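November 23, 2019

Grodau starter, day 28, and it's finally going wild! Fed it 10 g of rye at breakfast and it had doubled before lunch. Smells like green apples (last month it was all nail polish).

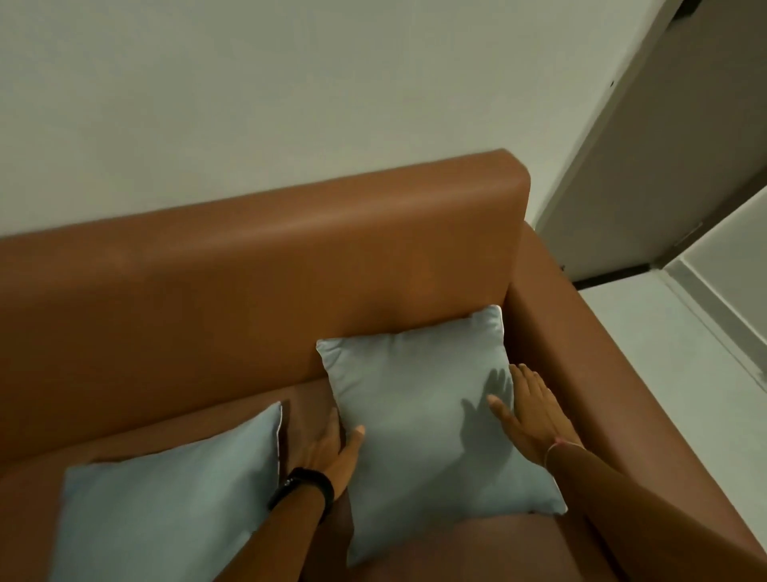 Fermentation notes

Lorenz Kälin was right about the Guerra flour, it drinks far more water than the Wimlow. Dough weight 561 g, two folds so far, great big bubbles along the side of the jar. I'm so happy with this one.

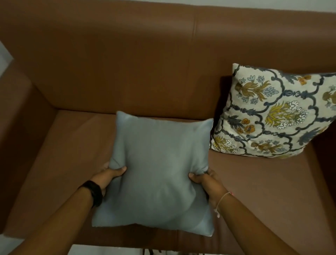 Shaping went better with wet hands and hardly any flour on the bench. I want the skin pulled smooth and taut like the rolled top edge of a brown leather sofa back, with the seam tucked underneath. Into the fridge overnight, then bake in the covered pot. Lorenz, save me some of the October rye if there's any left!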